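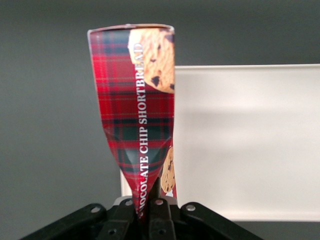

Step 3: Flatten the cookie boxes

Okay, my favorite part! By now you've pulled everything out of the pantry and tossed the stale stuff, so let's deal with the cardboard. I always have a shortbread box or two (chocolate chip, red tartan, I can't resist them) and they take up a silly amount of bin space.

Don't just crush them in your fist – I did that for years, and a scrunched box still hogs room and springs back at you. Instead:

Shake the crumbs into the trash and pull out any plastic tray.
Slide a butter knife under the glued flap at each end.
Find the long glued seam and peel it slowly.
Press the whole thing flat on the counter.

If one's already crumpled, smooth it out as best you can and stack it under something heavy. My neighbor Nobuhle cuts the tartan ones up for gift tags, so I save her the good panels.

Step 4: Wipe down the shelves

Warm water and a drop of dish soap is plenty.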